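World Forums > Press and Public Affairs > Reporters held or obstructed > Hagos Tsegaye and the Mosgate memorial

tern_ledger wrote:
The Mosgate Courier says its reporter Hagos Tsegaye was stopped by men in uniform outside the October memorial, had his camera taken and was kept in the back of a van until after dark. The Courier calls them soldiers. The district office calls them "event marshals". I've read both statements twice and I don't think either tells us who gave the order. Has anyone got a source that isn't one of those two?

old_pantiles wrote:
There's the Jetow piece, but it's the Courier's copy with the paragraphs moved round. Same quotes, same spelling mistake in the name of the road. I wouldn't count it as a second source and I wish people would stop linking it as confirmation.

marrowfat wrote:
What do you want, a signed confession? A reporter films a memorial the army doesn't like, men in boots take his camera. We've seen it before in Mosgate and we'll see it again.

tern_ledger wrote:
I want to know who they were. If they were army, it goes to the army complaints people. If they were marshals on a council contract, it goes to the council and they have to produce the contract. You can't complain to "men in boots".

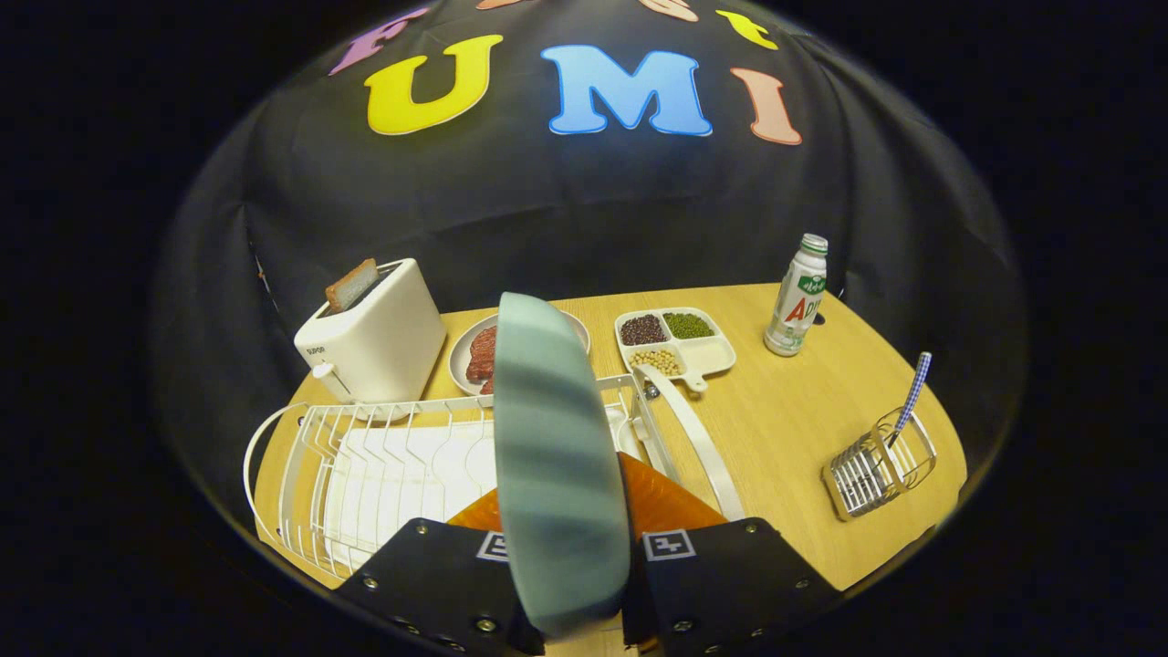
The bit I can't get past is the timing. The Courier has him held from before the wreath-laying, but its own page carried two paragraphs from him describing the wreaths, and he couldn't have filed those from inside a van. Either somebody else wrote them or the times are wrong. I'm not calling him a liar. I'd just like the full story from the paper, and what we've had is like the slice in that toaster, some of it showing and the rest down in the slot. They could put up his notes tomorrow if they wanted to.

old_pantiles wrote:
Agency copy, I'd guess, with his name left on top. It happens on small papers. Sloppy, but it doesn't mean he wasn't detained.

tern_ledger wrote:
Agreed, it doesn't. It does hand the district office an easy way out though.

Juwita_L wrote:
I'm Juwita Lumbantobing, I string for a couple of outlets and I was at the memorial. I was 50 metres off, on the far side of the road. I saw Hagos walked to a van by 2 men. One had him by the elbow. I did not see the camera being taken and I have never said I did, whatever Jetow printed. I couldn't read any badges.

marrowfat wrote:
So there you are.

quillback wrote:
There we are where? She's confirmed the van. She's said plainly that she didn't see the camera go and couldn't tell who the men were. That's a careful witness and you're spending her on things she hasn't said.
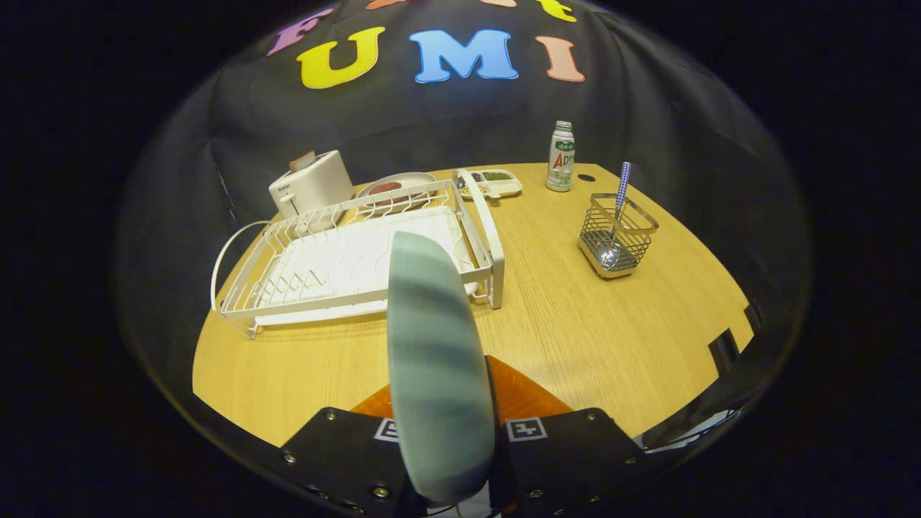 Did anyone order her to stop filming as well?

A man in a dark jacket told her to move back behind the rope, and she moved. She wasn't asked for her phone or her press card. I asked her by message and she's happy for me to post it.

quillback wrote:
Thanks. On the petition, by the way, the Admasu campaign keeps saying "more than 3,000 journalists have signed". The page shows 3,478 names, fine, but there's no box for occupation. My brother-in-law signed it and he fits kitchens. Say 3,478 people and leave it there, it's a perfectly good number.

marrowfat wrote:
Pedantry. Meanwhile the man hasn't got his camera back.

quillback wrote:
It's the sort of pedantry the ministry will do for you in a press release if you don't do it first.
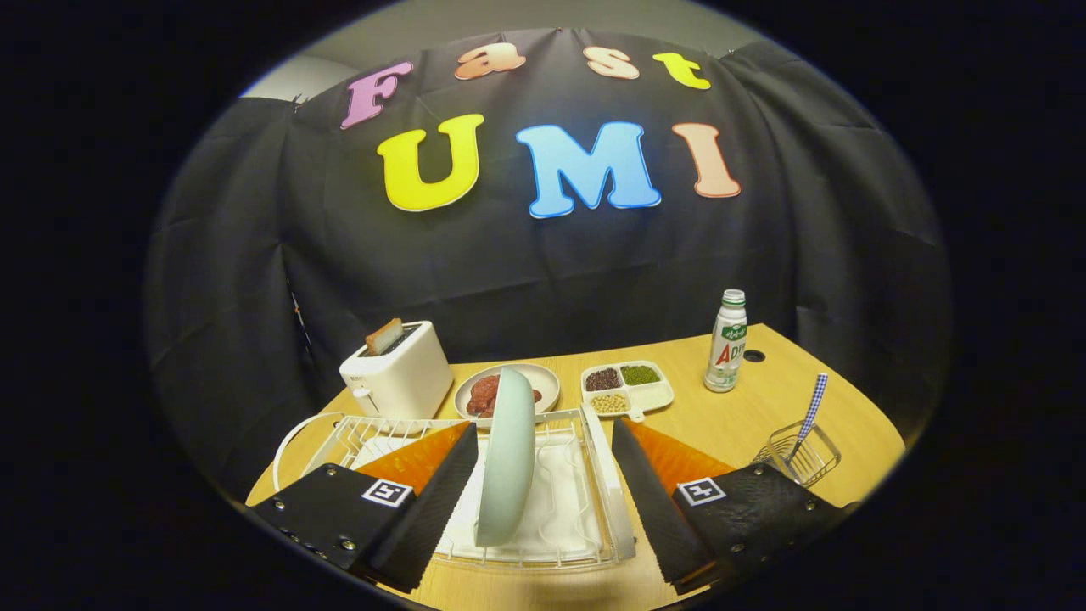

Pale green oval plate, upright over the white dish rack.

old_pantiles wrote:
Back to the camera. Novby police have told the Courier they hold no property in his name. Read that slowly. It doesn't say they haven't got a camera, it says nothing is booked in under Tsegaye. If it was logged as found property it would be under a number. His solicitor should ask for the found property book for that night.

tern_ledger wrote:
Good point, and I'll put it to the Courier, though they've ignored my last email.

Juwita_L wrote:
I've passed it to Hagos. He says the solicitor asked for the van log and was told to put it in writing. She has.

marrowfat wrote:
And they'll lose the letter.

tern_ledger wrote:
Maybe they will. She should send it recorded delivery and keep the slip.

Related threads
Mosgate district office: who hires the marshals?
Jetow corrections page, does it exist?
Getting seized equipment back in Novby
Admasu campaign petition wording
Press cards and stringers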